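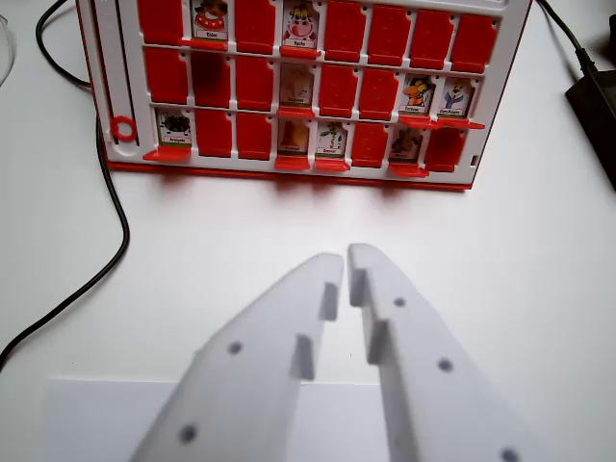
Ticket 255 - animal guessing game, red windows wont stay shut
Opened by: Wenche Skjelbred, Sketby toy library
Status: open, waiting on part

Problem: Two-player guessing game, red board, white frame, French animal cards (Vache, Corbeau, Ours Polaire etc). Family returned it in July saying windows drop open mid game. Need it back on the shelf, 5 people on the wait list.

Log

9:40 - Checked windows one by one. Most hold. Bottom left, the spider (Araignée), falls open if you bump the table. Crow one does it too.

10:15 - Wiped hinges, dry cloth only. Crow holds now. Spider no change.

10:30 - Took spider flap off. One hinge pin worn down on one side. Swapped with a flap from the spare bag - too tight, wont close all the way. Put old one back.

11:05 - Gunvor Söderlund asked if cards are too thick. Tried spider slot with no card in. Still drops. Not the card.

1:20 - Emailed Bunolum for a replacement flap. They want the board number, cant find one on ours. Sent them the flap width insted.

Comment from Gunvor: dont glue it pls. We glued one on the Visser set and lost the whole row. Also can someone print the English name list for the lid, parents keep asking what Corbeau is.

Wenche: will do list today. Board stays in repair tray, shelf 7, until flap comes.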